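We use cookies to remember your settings. Accept / Manage

Let the Slow People Teach
By Ditte Þorgeirsson
18 Oct 2021

At Storkdale we teach the shopping task by remote control. An operator moves, and the robot's arms and fingers follow. I think we pick our operators badly.

Most labs want speed. In June I went through 80 recordings from our fastest operator and kept 18. The rest were full of small corrections, and a robot trained on them learns to fidget.
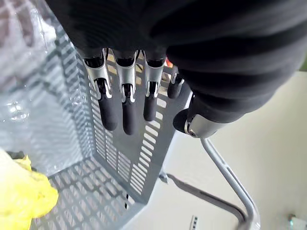
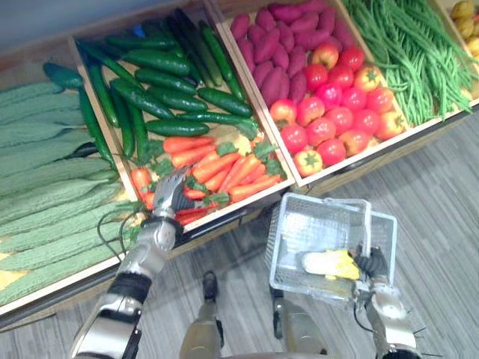 Basket work on the shopping task. Second picture: left hand in the carrots, right hand holding the white wire basket.

Our best teacher, Pichon, is slow. He stops over the vegetables, picks one, and goes straight to it. He manages 7 good runs in a morning and I keep nearly all of them.

Managers like a high count because it fits in a report. I would pay by the run kept, and I would give every new operator 2 weeks of practice before saving anything.

Contact | © 2021 Storkdale | Back to top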